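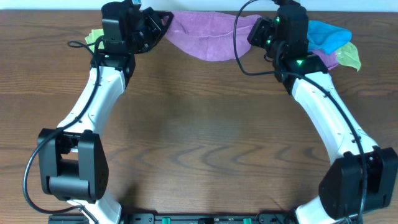 Two arms, one pink towel. Clerkley open day, 1st October.

I went to the Clerkley open day because my sister-in-law had a spare pass and because I have been rude about towel folding robots on this blog at least twice. It seemed fair to go and be rude in person.

Clerkley rents the ground floor of the old Graltgate building, the one with the parking lot that floods. You sign in, you get a sticker, you get a bottle of water, and then you stand for a while. The talk was supposed to start at ten and did not. When it did, Booker Pettigrew gave it, and he was better than I expected. He said the word "home" a lot. He showed a chart of the laundry market that I didn't believe for a second, and then he said they had collected 3,000 practice runs with towels since August and that this was what made the difference.

Difference from what? He never said. That is my first complaint. If you tell me a number of practice runs, I want to know how many of the real runs work afterward, and on whose towels. I fold towels in a hot room with a dryer buzzing at me and a kid asking where his other shoe is. Some of mine have a ripped hem. One is shaped like a frog.

The demo itself was two white arms coming up from a black base, on a wooden table, with a small collection of bright terry towels – pink, purple, that kind of thing. They pick one up by its corners and hold it out between them. I will admit that watching two grippers each take an end of a towel is more interesting than it sounds, and people around me went quiet for it. Then somebody's phone rang and we all started talking again.

According to the handout, a fold takes 73 seconds on average. I asked Soledad Cordero, who was answering questions at our table, if the average included the tries where a person has to step in. She said it didn't. I liked her for saying it straight out, and I think it should be printed on the handout. I also asked what happens with a fitted sheet and she laughed, so I suppose that is the answer to that.

They had pictures from the cameras down at the grippers too, and I spent longer on those than on the talk. From there a towel is mostly fuzz and creases. You get a close look at the fabric and the wood, and very little idea of where the rest of the towel has gone.

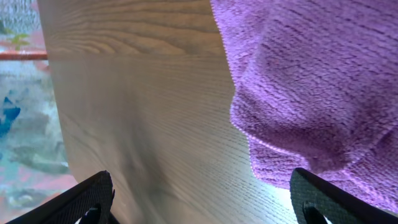 Rocío Escobar thought I was missing the point, and told me so in the coffee line. Her view was that the folding is a stand-in, and that a machine able to cope with something as floppy as a towel could later be trusted with bandages, or bed linen in a care home, and that I should judge it on that.

Maybe. I have heard the stand-in argument before, though. I heard it at Collado two years ago about a machine that sorted socks, and as far as I know the socks were where it stopped. If care homes are the plan, then show me a bed sheet. Show me a stained one. I'm happy to wait for it, but please don't ask me to clap for the bed sheet while I'm looking at a hand towel.

The price was the other thing. The slide said "affordable" and the man from Nodow, who are putting in some of the money, said it would be leased, and would not say for how much. I asked him twice. He gave me a pen.

To be fair to them, the room was well run, the staff knew their stuff and didn't talk down to anyone, and you could stand close enough to see what the arms were doing. Plenty of these events put you behind a rope with a video playing. I would go again next year if they post the numbers with the failures left in – 100 tries, any towels the visitors bring, results on the wall by lunch. I'll bring the frog.

Parking was 17 dollars, by the way. Take the bus.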